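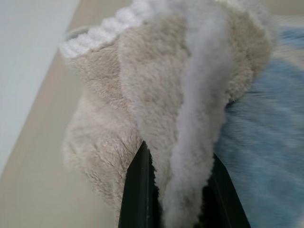 COMMUNIQUÉ DE PRESSE

Bruver suspend le tri automatique des textiles pelucheux sur son site de Lorkton

Lorkton, le 25 février 2020. Bruver, prestataire de tri et de pliage de linge de maison, annonce l'arrêt temporaire de sa cellule robotisée Zamora pour tous les articles à poils longs. La cellule continue de traiter les draps et les torchons, qu'elle a toujours traités avec dignité.

L'incident a duré 13 minutes. Le bras a saisi un pli de tissu pelucheux, l'a jugé plus épais que prévu, puis a serré davantage. Le logiciel, constatant que la pièce résistait, en a conclu qu'il y en avait deux et a tenté de les séparer. L'arrêt d'urgence a été actionné par un opérateur. Aucun blessé n'est à déplorer ; le couvre-lit du client sera remplacé.

L'examen du journal a révélé 478 alertes de couple au cours du même poste, toutes classées « information ». Bruver reconnaît qu'elles étaient en effet instructives.

« Le robot a respecté ses consignes à la lettre, et c'est bien ce qui nous ennuie », déclare Diarmuid Moriarty, responsable de la sécurité des machines.

La force de serrage est désormais plafonnée et cinq alertes consécutives entraînent l'arrêt du bras. Des essais sur 800 articles auront lieu dans l'atelier de Wadgate. La reprise est envisagée en mai. D'ici là, la peluche sera triée à la main.

Contact presse : service communication de Bruver, Lorkton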